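Pegging out socks with two arms

Posted 16/01/2026

Yaneth Marulanda has spent 7 months trying to get a robot to hang up a sock. She works on it in a corner of the Prosley workshop in the evenings, and she agreed to talk about it on condition that I didn't ask when it would be finished.

The robot is called Zolby. It has two arms, mounted side by side on a grey body that stands up against the edge of a table. Over the table is a wooden frame, and from the frame hangs one of those hangers with clips on it that people use for drying small things. The job is to take a sock off the table, bring it up to a clip, get the clip open and leave the sock there.

"People hear that and think it's a joke project," Marulanda said. "Then they stand and watch it for a bit and they start telling me what I should do differently. Everyone has hung up a sock. Everyone has a view."

She got into it through a different problem. She had been using a single arm to sort screws into trays, and it worked well enough that she lost interest. A screw stays the shape it is. She wanted something that didn't.

"With a sock you don't know where it is. You know where bits of it are. You pick up one end and the other end goes somewhere else. You pull it and it gets longer. I had written quite a lot of code by that point that assumed things had a position, and I had to throw most of it out."

I asked why she didn't start with something larger and flatter, such as a tea towel. She said she had tried that first. A towel needs a lot of room, and the arms ran out of reach before the towel ran out of cloth. A sock fits on the table with space left over, and there are plenty of spare ones about.

The arms came second-hand, and she doesn't want to say what she paid. The grippers she bought new from Rengifo, a small firm that sells parts to hobby builders, and the pair cost her £370. It is the most she has spent on any one part, and she put it off for weeks.

"I printed my own fingers first. They bent. You could watch them bend. A spring clip doesn't look like much, but you have to squeeze it at the right end and keep squeezing, and my fingers would just slide off the side of it."

The fingers she uses now have a fine crosshatched pattern on the inside. They grip better, and they also collect fluff. She goes over them with an old toothbrush when she remembers.

A blue ring marks the left wrist and a green ring marks the right one. She put them on after an evening spent correcting the wrong arm. In her notes the arms are simply "blue" and "green", and she talks about them that way too. Green is better behaved. Blue has a slight sag at the elbow that she has measured and allowed for in software, and that she says comes back whenever the workshop is cold.

There is a camera up at the top, looking down over the arms to the table, and one at each wrist. The view from the top tells the program which socks are there. Once a finger is close to the cloth, the wrist view takes over, as by then the arm is in the way of everything else.

She teaches it by doing the task herself. She moves the arms through the job with a pair of hand controls while the cameras record, and the recordings are then used to train the program that drives them. The training runs on a machine at her flat. The recording software is called Flirnau, written by another member of the workshop for a job with plastic cups, and she has changed so much of it that they no longer try to keep their versions the same.

So far she has kept 281 recordings. She has made a good many more than that and deleted them.

"I used to keep everything. I thought more was better. Then I sat down and looked through them, and in a lot of them I was being lazy. I was grabbing the sock by the middle, or I was knocking into the hanger and waiting for it to stop swinging. So of course it was learning to knock into the hanger."

The hanger has caused nearly as much work as the socks. It hangs by its hook from a horizontal wooden pole, and at first the hook was free to slide. Every time an arm touched it, it crept a little way along. Marulanda tried a notch in the wood, then a screw on each side of the hook. What has lasted is clear tape, wound round the pole over the top of the hook. She says she will do it properly at some point.

Even with the hook held still, the clips swing. Each one hangs from its own bit of wire and turns as it likes.

"You can come up to the same clip twice and it'll be facing a different way. A person just pokes it round with a fingertip and doesn't notice they've done it. I had to notice. I went home and hung up a whole wash very slowly, watching my own hands."

What she saw was that she picked a sock up by the edge and pinched it into a small peak, so there was something narrow to push between the jaws. She had been recording it with the sock held in a flat fold, and the fold was too wide. She started again from nothing with the pinch. That was in March last year, on the old printed fingers, and she counts it as the first real progress she made.

The table is plain pale wood. She has tried covering it with a cloth to make it easier for the fingers to get underneath, but the cloth came up along with the sock. On bare wood the fingers come down on either side and close, and a bit of knit comes up between them. Thick socks are easier than thin ones. She puts out different colours together, mostly blue and brick red with a grey one among them, so that the program doesn't come to depend on one of them.

I spent an evening there while she was working. She talks very little during a run and keeps an eye on the laptop at the side.
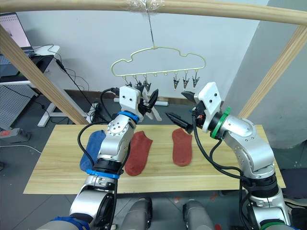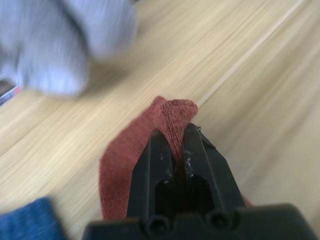 From the wrist, with the fingers open under the clips: 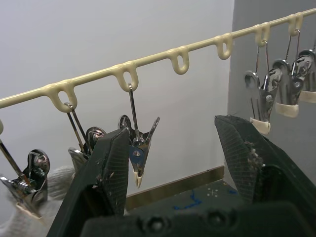
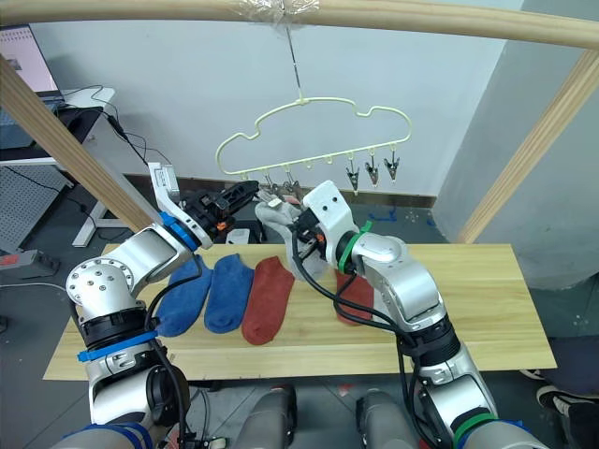 I asked what she would change if she were starting over. She thought about it for longer than any of the other questions.

"I'd have built the frame first. I built the frame last, out of what was lying about, and then I had to fit everything to it. If I'd had it a bit higher I could get both arms under without them arguing. And I'd have labelled my cables."

The arms do get in each other's way. To put a sock on a clip, one has to hold the sock and the other has to deal with the clip, and the space between them is small. She has a rule in the program that stops everything if the wrists come too close together. It used to trigger several times an evening. She has brought the distance down in small steps and says she is now at the point where she doesn't want to bring it down any more.

She has no plan to sell it or to make another. Two people have written asking for the drawings, and she sent them what she had, with a warning that the measurements for the frame were done with a tape measure that has lost its end. One of them has since built a version with a single arm and a hanger bolted to the wall. She thinks that may be the more sensible way to do it.

Next on her list is pairing. At the moment the program takes whichever sock it prefers, and she would like it to hang two that match next to each other. She expects the seeing part to be fairly easy and the reaching part to be hard, as the second sock has to go in beside the first without dragging it off.

After that she would like to try gloves. "There's a pair in the box already," she said. "I haven't been brave enough. Fingers everywhere."

She is usually at the Prosley workshop in the evenings and doesn't mind people coming over to look, as long as they stay behind the table while the arms are moving. She is also short of odd socks in adult sizes, thick ones if possible, and would be glad of any that are clean.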